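FOR IMMEDIATE RELEASE
April 9, 2022

Andholm Puppet Festival adds second weekend, opens call for small-stage shows

Contact: Fenna Dierckx, press desk, Andholm Puppet Festival

ANDHOLM – The Andholm Puppet Festival will run over 2 weekends this fall, its longest program so far. Tickets for the first weekend go on sale next month. Second weekend to follow once the venue contracts are signed.

The extra dates come after a strong spring preview in March, when 539 people came through the doors of the old Serumik mill. The hall holds fewer than that at one sitting, so shows were split into afternoon and evening. Same plan for fall.

"We had families standing in the yard asking if there was another one at six," said festival director Malou Damgaard. "There wasn't. This year there will be."

Headlining is "Carhuamaca," a new shadow play by Wulan Hutapea, with live music by Toàn Nông. Runs just under an hour, no spoken words, fine for ages six and up. Hutapea will also teach a cutting and jointing class on both Saturday mornings – bring a craft knife if you have one, a few spares on hand.

Also confirmed: Pruvar, the three-person marionette company, with a double bill of folk tales. More names to come in the next release.

OPEN CALL FOR TABLETOP SHOWS

The festival is looking for short tabletop pieces, 15 minutes or less, one or two performers. Any style. Object theater, paper, rod puppets, hand puppets, all welcome. First-time makers are strongly encouraged to aply.

Chosen acts get a $500 fee plus a meal each show day. Travel is not covered, sorry. Acts should be able to set up and clear in ten minutes, and must bring thier own lights if they need anything beyond a plain wash. 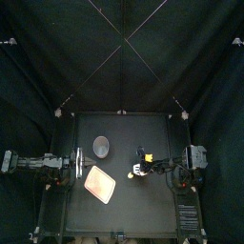

Black tabletop with draped black fabric. Photo: Ánh Ninh

To apply, send a one-page outline, a short video (phone video is fine) and a list of anything that burns, drips or makes smoke. Rough drafts OK. A panel of past performers will read everything and answer every applicant, yes or no.

Last year's call drew 491 entries from schools, hobby groups and working companies. Damgaard said the panel hopes to see more pieces for adults this time, the late slot being the hardest to fill.

School group bookings are open now through the press desk. Interviews with Damgaard and Hutapea on request – mornings are best. Hi-res photos also on request.

###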